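This site uses cookies to remember which of our cookies you have already refused. Accept all | Manage preferences

# Kurkudix

A word list for things in the house that have no proper name, or have too many.

Shared 7 times

## What it is

Kurkudix is a plain text file of 568 household words collected from people in and near Somham. They are the words families use when the real one won't come to mind, or when the real one was never any good. If you have ever asked somebody to pass the doofer and been handed the right thing, you already understand the project and can skip to Licence.

The name is a word in the list. It means the drawer with the batteries in it. One family uses it. They were very gracious.

## Why it exists

Dictionaries of slang are full of drink, money and insults, and quite right too. They are thin on the bit of plastic that closes a bread bag. I wanted a list I could sort and argue with, and the only other one I could get hold of was a photocopy with the letter M missing. M is a big letter in this field.

## What's in the file

One entry per line, tab between fields. The columns are:

- `word` – as the family spells it. Many had never written it down before and there were scenes.
- `meaning` – in everyday English, kept short.
- `room` – kitchen, bathroom, stairs, shed, car, other. The car counts as a room. I lost that argument early and have stopped having it.
- `heard_from` – a generation, never a name: child, parent, grandparent, lodger.
- `spread` – one house, a few houses, or everybody.
- `note` – anything else. Often the longest field, occasionally libellous, and trimmed where it was.

A few lines to give you the flavour:

 hoofler remote control other grandparent a few houses
 splonge wet dishcloth kitchen parent one house
 the gwynne draught under a door stairs grandparent one house
 nadger small screwdriver shed parent everybody
 ikura any orange bead other child one house

Gwynne was a former neighbour who let the cold in. Ikura is the Japanese for salmon roe, and the child concerned had been to a good restaurant once and wished it known.

## How it was collected

Cards went out through the library, the surgery and the chip shop. The chip shop did best by a distance, and the cards came back see-through. There was also a box on the counter at the post office until it was mistaken for the charity box, which did the charity no harm and me no good.

I typed everything in myself. Where a card could be read two ways I picked the funnier reading and put a question mark in `note`. Purists may wish to filter on the question mark.

Kwok-wai Wu wrote the script that finds duplicates. It is called `same.py`, it has 2 settings, and one of them is off. It treats "thingy" and "thingie" as the same word, and I have had letters.

## Known problems

Grandparents are over-represented. They had the time and the pens.

Kitchen words swamp the rest. The bathroom has hardly any, and I suspect people of keeping the good ones back.

Spelling is a free-for-all. "Oojamaflip" appears in so many forms that I gave up and let them all in, like cats.

The `spread` column is guesswork with a straight face. "Everybody" means that everybody I asked in the queue had heard of it. Please don't publish a map.

Rude words are marked with an asterisk in `note`. The school asked for a version without them, so there is one. It is noticeably shorter.

## Using it

Open it in anything. If your spreadsheet turns "maydoo" into a date, tell it to treat the column as text, then tell it again.

Good for: pub quizzes, speech-writing, giving a character in a novel a grandmother. Less good for: settling who was right. Both of you were, and the file has a line for each.

## Updates

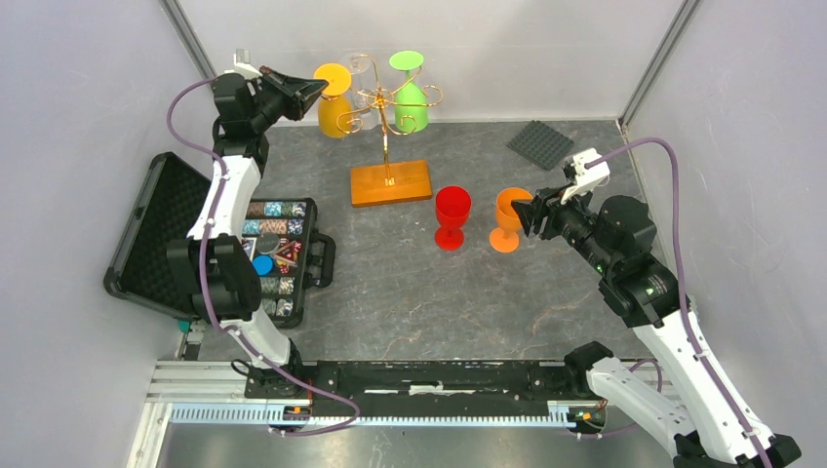 SOMHAM, June – The new version is up. It fixes the entries where `room` and `meaning` had swapped places, so that for most of the spring the file claimed a shed was something you kept in a ladle.

Three words have gone at the request of the families. One divorce, one christening, and one where the grandmother now says she made it up to see who would write it down. I did.

The target is 2,000 words, chosen because it looked well on the poster. At the present rate I shall get there in my eighties, by which time I expect to be calling everything a doofer and can fill the rest in alone.

To send a word, use the card or open an issue. Say what it means, which room it lives in and who said it first. If the last point is disputed, send both claims and stand well back.

## Licence

Take it, use it, change it. If you print it on a tea towel, I would like a tea towel.

---

**3 comments**

**bramblefoot**
We've always said nadger for the LARGE screwdriver. The small one is the nadgerette. Please correct.

**T. in the flats**
Lovely list, but no word for the one sock left in the machine? Ours is "the widow".

**maureen_p**
I was the lodger. It was not me who said splonge.

Get our newsletter! It comes out when there is news. Unsubscribe by asking.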